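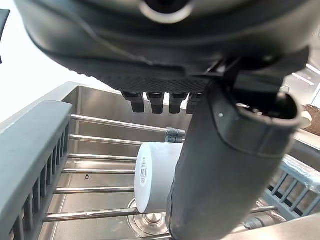 Chapter 3
Picking Things Up

By now your group has a robot that can move its arm to a point and stop there. Well done! That was the slow part, and if you kept a tidy notebook in Chapter 2 you will be glad of it now. In this chapter we get to the bit most people join a robotics club for: closing the fingers on something and lifting it.

It sounds easy. You do it all day without thinking, with cups, keys, toast, a sleeping cat. But try picking up a pencil with your eyes shut and a thick glove on, and you will start to feel what the robot is up against. It has to know where the thing is, which way it is lying, how wide to open and how hard to squeeze.

The Trekville school club, led by Zofia Nowicki, spent a whole spring term on grasping as part of their Luvari project (we shall meet them again in Chapter 5, when things get heavier). They started with household objects and gave each one a page of its own, with a sketch, a weight and a guess at the best place to hold it. The guesses were often wrong, and those pages are the best ones to read! 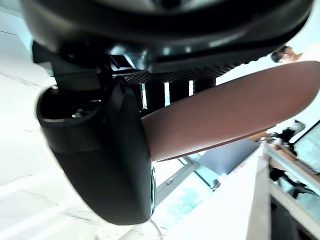 Figure 3.1 A long, flat object held against the gripper finger.

Look at the shape of the object in Figure 3.1. Where would you take hold of it? Near one end, the far end wants to tip down, and the grip has to fight that turning effect as well as the weight. Near the middle, the two sides balance, but there may be less room for the fingers. Keep this in mind as you read Section 3.1.

What you will need
A ruler at least 30 cm long
2 erasers of the same size
A soft sponge
Your group's gripper, or a pair of kitchen tongs

Before you start
Hold the ruler flat between finger and thumb, first at one end and then at the middle. Put an eraser on the free end each time. Write down what your hand had to do differently, then swap notes with your partner.

3.1 Finding the balance point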